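Urkdale > Visitors > Open Day > Walk-Round Checklist
Last updated: November

Robot packing demo, pre-opening check with comments
Checked by: Noelia Quintana
Doors: Sunday, 80 visitors booked in groups of 15

1. Table and mounting
Base plate bolts: OK. Table feet locked: OK. I leaned on it with my full weight during a run and it didn't budge, lovely solid setup!

2. Cables
Connectors at the base: OK, all seated.
Loop on the arm: OK, but watch it. It hangs in a slack curve over the cardboard, so please run the full program once more at show speed and check for snagging.

3. Bins and kit
Masks standing upright in the middle bin, syringe and tube packets in the right one, a single flat packet on the left. Sealed packets only, please. Any torn ones go to Brurnell for disposal.

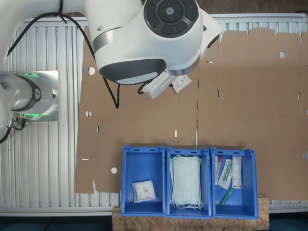 4. Status light and stops
Green ring on the base joint: OK, easy to see from the visitor side.
Emergency stops: both tested, both OK. The arm stopped the moment I pressed (very satisfying, I did it twice).

5. Visitor line
Floor tape: REDO. It's 65 cm from the table and the plan says 133. Kids will want to get close, and I don't blame them, I could watch this thing pick packets all day.

6. Floor and exits
Side exit clear: OK. Gruklow crates still by the main door, move before the first group.

Result: pass once items 2, 5 and 6 are closed. Great work, everyone!

Contact the open day desk | © Urkdale | Back to top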